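Junior football at Pulstead: your questions

When can my child start?
From age seven, and complete beginners are very welcome! We train at Skastau Park all through the season.
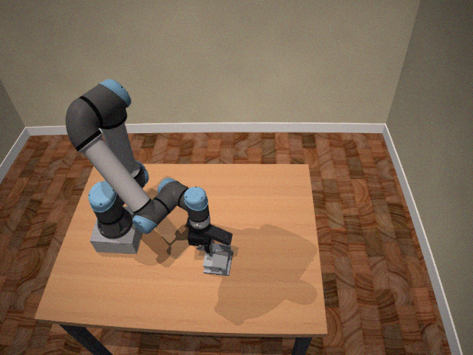
Robot arm over a small grey block on the table

What should they bring?
Shin pads, boots, a drink and a coat for the touchline. We have plenty of balls.

Are there matches?
Yes, and they're great fun. We play friendlies against Trallstead from March, kick-off at 10, and everyone who turns up gets a game.

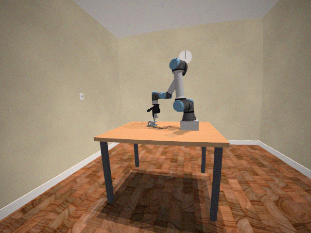 The arm and table, with the room's wooden floor

Can we try it first?
Of course. Your first two sessions are free, just come and say hello.

Do girls play too?
They do! Mixed teams at every age, plus a girls' squad.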